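Radel Stadium to host regional youth athletics final in November

RADEL, May 13, 2023 – Vokholm Athletics Club has been chosen to stage this year's regional youth athletics final. The meeting will be held at Radel Stadium in November and is open to clubs from across the region, with track and field events for under-15 and under-17 age groups.

Entries open next month through the club's website. Each athlete may enter up to three events, and relay teams must be named by their club before the closing date. Last year's final, held in Landry, drew 600 athletes and a crowd of 1,323 over the two days.

The programme runs from the 100 metres to the steeplechase. Five field events will be decided on the first day, with the remaining throws and all track finals on the second. Heats in the sprints will be seeded on season's best times.

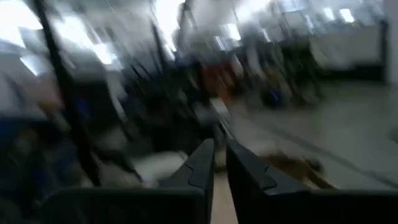
Indoor room with an open floor and workstation-type furniture.

Dritard Sports, the club's kit supplier, has agreed to sponsor the meeting and will provide numbers and medals. The sponsorship covers this year only – talks on a longer deal will take place after the final.

Spectator tickets will go on sale in the autumn. Under-16s will be admitted free with a paying adult. Parking at the stadium is limited, and a bus will run from Radel station on both days.

Clubs wanting to bring officials should contact the meeting office at Vokholm Athletics Club. Field judges and timekeepers are both needed, and travel costs will be paid. A full timetable will be sent to clubs once entries have closed.

ENDS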